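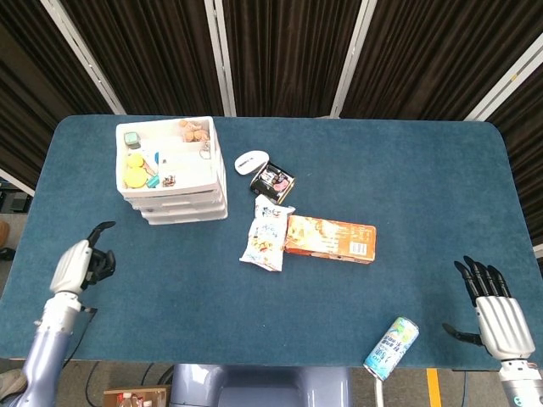
The table with the drawer organizer.

Idell Local History Collection
Progress report to the Plorora Fund, July 2024

Work covered

This report covers the second half of the grant period. The grant pays for cataloging the Shetty family papers and the small objects that came with them, and for rehousing both in archival boxes.

Cataloging

At the end of March we had 1,587 items entered in the catalog. The letters are finished. The business ledgers are finished except for two volumes with mold damage, which are in sealed bags and will go to an outside conservator. Edeltraud Diekmann has read the German letters and written a short summary for each one. Her summaries can be searched along with the rest of the catalog.

The photographs are behind schedule. We have 437 prints still to enter, most of them without names or dates on the back. Volker Kröger has matched part of the group to the town directories, but it is slow work and many of the street numbers were changed after the flood. We propose to enter the remaining prints with a basic record only and add names later as they come in.

Rehousing

All letters are now in folders and boxes. The first delivery of boxes was the wrong depth and had to be exchanged, and we lost three weeks. The supplier, Rovar, covered the return shipping. Oversize maps are still rolled. We need a flat file for them and have asked the town whether the one in the old permit office can be released to us.

Public access

The reading room opened for appointments in the spring. Most requests so far have been for house histories and for the cemetery register. Two school classes came in and used copies of the ledgers. We had planned an evening talk on the mill strike, but the speaker withdrew and it has been moved to the fall.

Budget

Spending is within the approved total. Supplies came in $299 over their line, all of it for map tubes and labels. Travel is under by more than that, and we ask permission to move the difference.

Next period

Finish the photograph records. Send out the two ledgers. Get a written answer on the flat file. Edeltraud will be away for part of the fall, so the index of correspondents will be done before she leaves.

The item list and the receipts are attached separately.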